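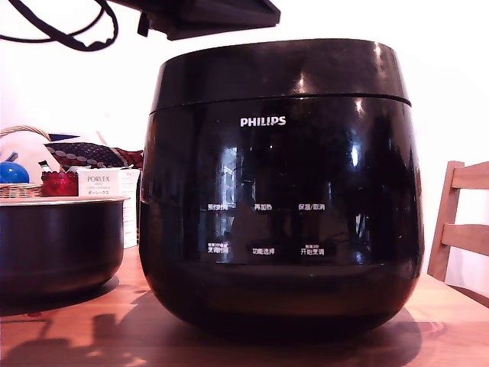 The Philips rice cooker on the wooden table. The writing on the front is Chinese; my translation is further down.

Kitchen Things, Gallery 2
Text and pictures by Meirion Trevor

Welcome to my second gallery of kitchen things. In the first gallery I showed the old pots of my aunt, and many of you wrote to me that you want to see also the things I use every day. So I begin with the one that works the most in my kitchen.

I moved to the apartment on Cerkura Street in June, with two suitcases and no furniture. The kitchen is narrow and it gets the sun only in the morning. I bought the rice cooker from a student who was leaving the city. She lived in the next building, number 33, and she carried it down the stairs herself, wrapped in a bath towel. The instruction book was already lost at that time.

About the finish
It is black and very glossy, almost like a mirror. When I stand in front of it I can see the light of the room in it, a tall bright shape on the left side and other soft shapes around the curve. It is beautiful, but every finger leaves a mark. I clean the outside with a soft cloth that is only a little damp, and then one more time with a dry cloth. Please do not use the rough side of a sponge. I did this once on a Skodora kettle and the scratches are still there.

About the buttons
Several readers have a cooker with Chinese labels and asked me what they mean. Mine has six, in two rows, and I translate them from left to right.

Upper row
预约时间 – preset time
再加热 – reheat
保温/取消 – keep warm / cancel

Lower row
烹调时间 – cooking time
功能选择 – function select
开始烹调 – start cooking

For the first weeks I had a paper with these words on the refrigerator door. Now my fingers know the places and the paper is gone. The one I press most is the last one in the lower row, and after it the one for keeping warm, because my neighbor always comes late to dinner.

About the rice
I wash the rice until the water is nearly clear, and I let it rest for 20 minutes before cooking. After cooking I wait again, 8 minutes with the lid closed, and then I turn the rice gently with a flat spoon. My spoon is from Ojala, a small shop near the bus station. They sell also good bowls, but the bowls will have their own gallery.

About the table
The orange-brown color of the wood is warmer than I expected when I chose it, and I like it very much with the black. I put a little Gistum oil on it when it looks tired. For other appliances I keep a cork mat under them, but for this one I forget it too often.

If you have the same cooker and you still have the instruction book, please write to me. I would be happy with photos of the pages, also if they are not sharp. Gallery 3 will be about knives and cutting boards.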